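The Watering Bay

I'd been at Plenia for long enough to have my own hook by the back door, and my own mug, and my own opinion about which of the glasshouse taps you had to kick. So when they told us at the morning meeting that the watering was going over to the arms, I took it personally. I'd like to say I didn't, but I went and stood in the cold store for ten minutes with my coat on.

Plenia does succulents, if you've not come across us. We're on the edge of Kumirdale, past the tyre place. Rosettes mostly, little fat ones for windowsills, and at the busy end of the year we have 3000 of them on the go. The whole trick with a succulent is leaving it alone. People kill them with kindness. I used to say that to every new starter, and then I'd show them how to hold the can low and bring the spout in from the side, under the leaves, so nothing sits in the middle and rots. It took me a year to get my wrist right. (I've still got a wrist that clicks in damp weather, so perhaps I never did.)

The arms came from a firm called Hafþórsson, and none of us could say it, so they were "the Hafs" by dinnertime. Two of them, white and black, bolted side by side on a rail in what had been the potting-up room. Somebody in the office had picked leafy panels to go round them, white vines on black, very smart, and a dark marble floor that was nicer than anything in my house! We all had a good moan about the marble. The staff toilet had been waiting on a new seat since July.

What I hadn't expected was that they'd want me in there. I thought I'd be handed a broom or a leaflet. But the installer, a tired lad with a rucksack, asked who did the watering, and everybody looked at me, and he said right, you're the one I need, then.

So that was my winter. I'd stand beside the rail and show the Hafs what I did, over and over, and the lad would frown at his laptop and ask me questions I'd never been asked in my life. How did I know when to stop? Well, you just stop. Yes, but how did I know? I went home and poured water into a plant pot at the kitchen sink with my eyes shut, trying to catch myself at it. I think it's the sound, in the end. It goes from a patter to a sort of hush.

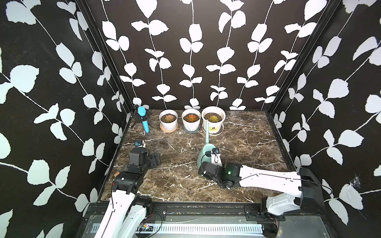

They were hopeless to begin with, and I'm ashamed of how much I enjoyed it. One afternoon I counted up the goes we'd had in the log and it was 3249, and I said to the lad, my mum got there in 32 and she was no gardener. He laughed so much he had to sit down on a bag of grit. After that we got on. He started bringing me a tea when he fetched his own.

And then one morning it did it properly. I was doing up my boots, not even watching, and I heard the patter, and then I heard the hush, and then I heard it stop. I looked up and the can was already tipping back. I had a lump in my throat, which is a daft thing to have over a watering can. It had brought the spout in low, from the side. It even did a small dip before lifting away, and it took me a minute to see where it had got that from, and then I looked at my own hand.

The girls on packing asked me afterwards if I minded. I said no, and it was mostly true. My hours didn't go, they moved. I do the mornings in there now, checking soil with my finger and pulling off dead leaves, and in the afternoons I'm on the bench with the cuttings, a job I always wanted and never had time for. But there were 2 of us on watering when I started, and when the other one retired in the spring her hook stayed empty. I notice that hook. There was no meeting about it.

I miss the walking up and down as well. You think your best thoughts with a full can in your hand. I planned my sister's whole wedding along bench nine, and I've not had a decent idea since they put a chair in for me.

Last week a buyer came round from Jondonska, the garden centre people, and the manager walked him into the bay to show off. The buyer watched for a bit and said it was uncanny, it had a real feel for it, where did it learn? The manager said Hafþórsson, very advanced, all in the software.

I was behind them with a tray of cuttings. I didn't say anything. The arm finished the pot and gave its little dip, and I shifted the tray on to my other hip, rubbed my wrist and went to find some more grit.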